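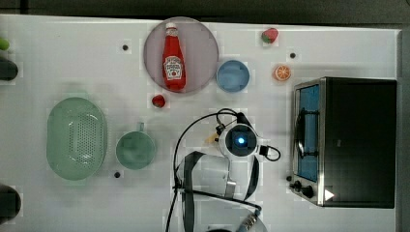 The table from above, ketchup on its plate and the toaster oven off to the right.

"Again," I said, and took hold of the controls.

It was my second week at Brudberg and I still couldn't believe they paid me for it. You sit down, you curl your fingers round the two handles, and a white arm on a table wakes up and copies you! Lean left and it leans left. Squeeze and it squeezes. Every go was saved, and Skorel, the program we were all feeding, would study the lot overnight and try to work out what a person means by "put that over there".

We owed it 200 good goes by September. The sheet on the wall said 146.

I had thought teaching would be slow and dull, like showing a cousin how to tie laces. But the arm is such a wonderful listener. It picks up everything, even the bits you'd rather it didn't. I dither before I grab things (always have, ask anyone who has eaten chocolates with me) and by the Wednesday Skorel was dithering too, a little sideways wobble over the fruit. I laughed so much I had to let go of the handles.
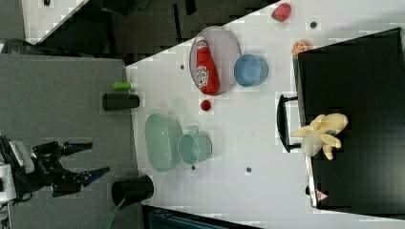

Fingers open, seen from the side.

So I practised not dithering. Go 147 was a mess. Go 148 I came in low and steady, breathing out the way my gran did when she threaded a needle, and it felt lovely, as though my own arm had grown a couple of feet longer. My supervisor, who had come over from the Farden office and spoke about twice a day, put down her tea and said, "Oh, that's nice." I lived on that for hours.

I did 13 more before lunch and forgot about lunch. 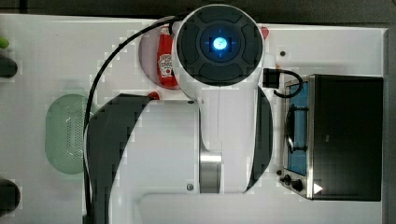 The trickiest part of the job is keeping your mind on one thing. If I was thinking about the bus, my hands went to the bus. If I thought about the colander, they drifted towards the colander. When I wanted a thing and only that thing, the arm went there as sweetly as you like, and I'd catch myself grinning at it.

At five my supervisor switched the handles off and told me to let go.

"Its turn," she said.

I put my hands in my lap, where they didn't know what to do with themselves. The arm waited. Then it rose, swung out over the table and came down low and steady, with no wobble at all, and just before it closed its fingers it paused for the length of one breath out.

"Did you teach it that?" she asked.

"My gran did," I said, and asked if we could watch it again.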